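Bench notebook, Savine room, Friday

Table cloth, storage box and steamer set, layout notes.

Started 9:40. Same table as the July entries, against the white wall. The gridded cloth is back on after washing. It did not shrink enough to matter: a line of cells measured over the long side came to the same figure as before, within the thickness of a printed line. There are still ripples toward the left and along the wall side. I pulled it from the front twice and gave up. Ironing would probably fix it, but the iron is at Ultmont.

Layout as agreed: orange at the back against the wall, green-lidded box on the left, turned diagonally, green ball off its front right corner, orange cube in front. The box lid stays on with the handle lying flat. The ball goes down last, or it ends up against the box.
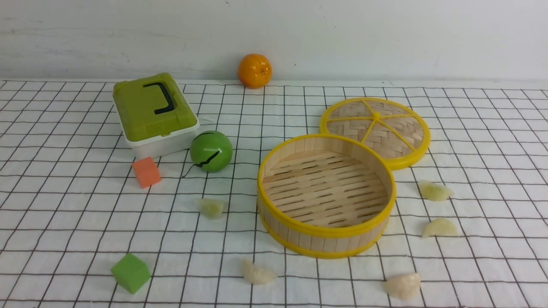 Charmaine Mahlangu: I would move the ball one full cell to the right. With the lid on there is no room to get fingers under the rim on that side, and the lid on the Shezi box is stiff. Otherwise fine by me. Please write down the cell for the orange too, last time it was only "at the back".

Noted. Left the ball where it is for today so the entry matches the sketch; will move it at the next setup and record both cells. Orange: on the last line before the wall, a little left of the middle. The cloth has no printed numbers, so I count from the left hem. If the hem creeps, the count is worthless, and pins through the corners would be worth trying.

Box weight with contents 573 g on the kitchen scale, lid alone 159 g. The scale was tared with the paper on. Contents unchanged from July.

Steamer set next. This is the Brondo one, bamboo with yellow rims. Brushed out the slats with the dry paste brush, no water. Bamboo picked up a smell the last time it was rinsed and put away the same afternoon, so dry cleaning only until we have somewhere to hang it. The gaps between the slats collect lint from the cloth and need going over from both sides.

Dumplings go in with the pleated edges wherever they fall. I tried standing them in a ring with the seams up, and the tips slid into the slots as soon as the basket was lifted.
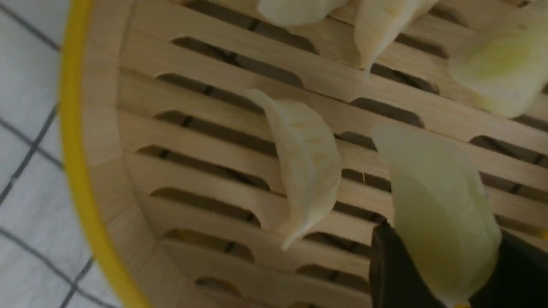

Steamer basket, dumplings on the slats.

Soledad Ayala wants a fixed order for packing away, since the set came back from the last loan with the box lid in the wrong crate. Proposed order, far to near:
orange
box with lid on
ball
cube
steamer set, dumplings bagged separately

I ran through it once by hand with a clock. 300 seconds is enough if the bag is already open. Most of that goes on the dumplings. 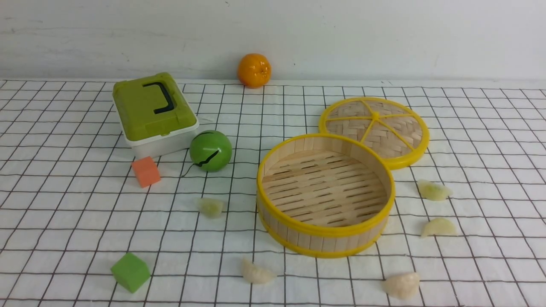 Page length: 2661 characters

Cord on the green ball: it should trail to the left on the cloth, toward the box. Coiling it under the ball makes the ball sit crooked. Leave it loose.

Wall has the usual gray smudges and specks. Not touching it this month. Wiping one patch in July left a clean rectangle that showed more than the marks did.

Afternoon, 2:15. Went back to the steamer with the pieces set down on the left and dumplings out on the cloth. The pale wrappers are hard to pick out against white squares when the blind is up – lowering it halfway helps. A darker cloth would help more, but then the grid has to be light and the Ultmont supplier prints only black on white.
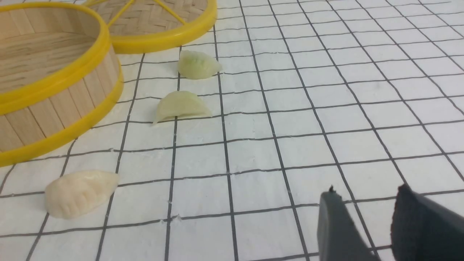
Steamer pieces at left, dumplings on the grid.

The yellow rims make good edges to line up on. Suggest we set the near rim tangent to a printed line and note which one.

To do: corner pins, second bag for the dumplings, ask Soledad whether the Brondo set stays here or goes back with the crates. Mark the left hem with thread at every fifth cell.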